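Block and socket toy

A block and socket toy is a simple toy made of a solid block and a larger base, which has an opening in its top face. The player puts the block into the opening and takes it out again. It belongs to the same family as the shape sorter and the peg board, but it usually has only one opening and therefore only one correct answer.

Form

The block is most often a rectangular prism with a square end. When it stands upright it is taller than it is wide, so a part of it can remain above the base and be held by the fingers. The base, also called the socket box, is commonly a cube. Its recess is square, and its walls go straight down. Some makers cut the edge of the recess at a small angle, and this makes the entry easier for young children.

The block and the base are often given different colors. A strong color such as blue or red is preferred for the block and a quiet one, for example gray, for the base. On a plain white table the two parts are then easy to tell apart.
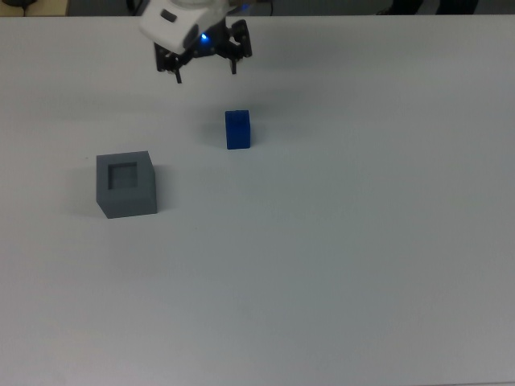

The fit between the parts is the main concern of the maker. A tight fit needs the block to be turned until its sides are parallel with the walls, while a wide fit forgives small mistakes. The Lelar workshop sold its sets in both kinds, and the wide one was marked with a dot under the base.

History

Sets of this type were made in the town of Rostska by furniture workshops, which used the short pieces left over from table legs. The first printed price list, from the Narnance company, offers a block with a side of 60 millimeters. The first series had about 800 pieces and the second had 1,000. The designer Shota Hirano later drew a version for the Vitale firm with a deeper recess, in which the block disappears completely - it is taken out by turning the base over.

Use

The toy is used at home and in nursery schools. A usual exercise begins with the block standing beside the base. Older children may try it with closed eyes, finding the edges of the recess by touch.

See also: Shape sorter, Peg board, Nesting boxes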